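Home Guides Safe Working FAQ Contact

Hand-held grippers: your floor rules questions

We get asked about the Plomside rules a lot, and we love it! Good habits make this work far more fun.

What do I check before I start?

Look over the fingertips, the housing and the marker, then log the tool number. The whole check takes 4 minutes.
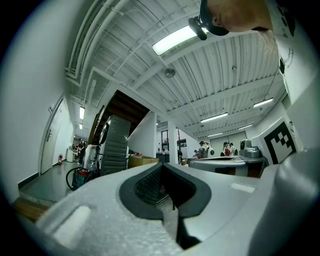 Markers are the part of the Trornel checklist we get keenest about, as a smudge or a lifted corner can spoil a whole morning. Wipe them with a dry cloth, never a solvent. The black square pattern needs its thick border in full view, so keep sleeves and tape well away from it. Finger pads get the same care: the fine crosshatching on their inner faces collects fluff, and a soft brush clears it beautifully.

How long can I work in one go?

Stop after 35 minutes, then rest your hands for at least 7. If your wrist aches sooner, stop sooner.
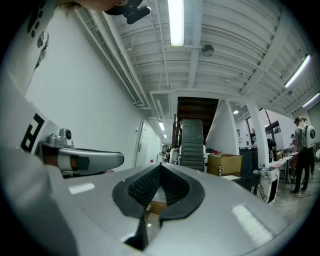

Do visitors have to sign in?

Every visitor signs the Arriaga sheet at the front desk and reads rule 19 on walkways before coming through.

Can I suggest a change to the rules?

Please do! We go through all suggestions each May, and the Vutier site sends us some crackers.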